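How to set up a fetch demo for an open day

Turnlow ran its open day on a Wednesday in August, and the fetch demo in the Arngate room had 264 people through it. These are the steps we used, written down for whoever runs it at Travstead next. The task is simple: the robot goes to a refrigerator, takes a bottle from a shelf and sets it on a table.

What you need

One mobile robot with at least one arm and a head camera
A refrigerator and a white table
Plastic bottles with screw caps, all the same size
Floor tape
A screen for the head camera feed
A second person to talk to visitors

Step 1. Place the furniture

Put the table right beside the refrigerator. Our first layout had them on opposite walls and each run took far too long to watch. Leave a small gap between the two so the table doesn't get knocked when someone leans on the appliance. Check that the refrigerator stands level.

Step 2. Mark the floor

Tape a start box for the robot and a line for visitors. Our line was 100 inches from the refrigerator. Children will creep over it, so the person talking should stand at the end of the line nearest the table.

Step 3. Load one bottle

Use one bottle per run and keep the rest of the shelf clear near it. Tighten the cap by hand. A half-full bottle bends when it is squeezed, and the grip settings from a full one won't suit it.

Step 4. Check the camera feed

Drive to the first stop and look at the screen before you let the arm move. You want the shelf and the table in view together.
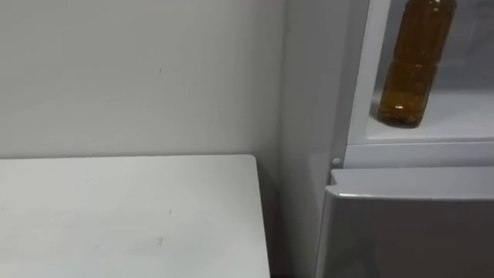
Lucrezia Messina wrote under an earlier version of this page that she would run the grasp 26 times before the doors open, at the room lighting you plan to use, and write down every miss. We did 87 over two days, which was more than we needed.

Step 5. Run it for visitors

Say what the robot is going to do, then start it. Keep one hand near the stop button. If a grasp misses, let the robot back off and try once more. After a second miss, stop, return to the start box and reload. People don't mind waiting as long as you tell them what's going on.

Step 6. Between groups

Wipe the table, swap batteries when the charge drops below half, and check the tape. Sala has the spare chargers. Fulvio Galli keeps the sign-up sheet for the Travstead slots, and the morning ones go first.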